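Section 6. Trying out the pads and comparing two hand grippers

Applies to the Pleketti hand gripper, both plates, camera on top. Read section 5 first if the controller isn't set up yet.

6.1 Before you start

1. Charge the battery pack. Full, not nearly full.
2. Check both square markers. Clean, flat, no lifted corners. A scratched marker = new marker.
3. Plug the camera cable in until it clicks. Leave some slack at the wrist.
4. Switch on the controller. Wait for the steady green light.
5. Open and close the fingers fully, 6 times. Slowly.

Note: the opening reading should come back to 1,447 at full open. If it doesn't, redo the zero (5.3).

Caution: keep fingertips out from between the pads when closing. The spring is stronger than it looks.

6.2 Fitting the pads

1. Loosen the finger screws half a turn. Don't take them out.
2. Slide the old pad off from the tip end.
3. Slide the new pad on, textured face inwards.
4. Tighten. Finger tight plus a quarter turn, no more. The Mowat screws strip easily and we dont stock spares at Itville any more.
5. Repeat on the other finger. Always change both.

Caution: no glue. Pads are ment to come off.

6.3 Two grippers, one shelf

Set up one gripper low over the table, the second at the shelf. Same type of pad on both. Use a soft object for the shelf reach, a shoe is good. Cabinet doors right back so the arm has room.

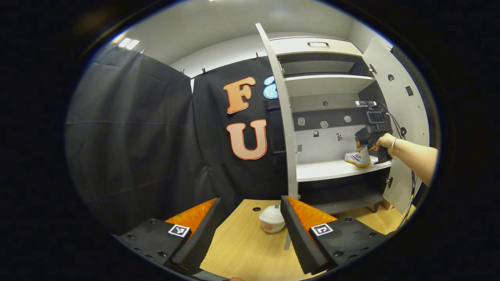 Do I need to zero both grippers again after every swap of pads?
Only the one you changed. Its opening reading shifts with pad thickness; the other keeps its old zero until you power it down.

Running the comparison:

1. Name the run on the controller. Gripper first, then pad type.
2. Press Record. Wait for the second beep, the first one is just the button.
3. Pick up, hold, put down. Let go completely before the next try.
4. Press Record again to stop.
5. Swap the grippers over and do the same run again with the same hand.
6. Save. The controller does NOT save on power off.

Note: if the log stops at 3,220 lines the card is full. Copy off, wipe, start that run again.

Note: marker lost warnings. Usually the wrist is turned too far, or a sleeve is over the plate. More light helps. If it keeps on, see the Planorwood lens sheet, fault 113.

6.4 Choosing between them

Compare the slip column first, then closing force. Low slip with low force wins. High force and no slip is fine for boxes, bad for anything that dents. Ignore the time column for now, it includes the beep.

6.5 Putting away

Fingers closed, battery out. Coil the cable loosly, never round the camera mount. Pads can stay on. Wipe with a dry cloth, no spirit.

Revised September 10, 2018. Replaces the June sheet.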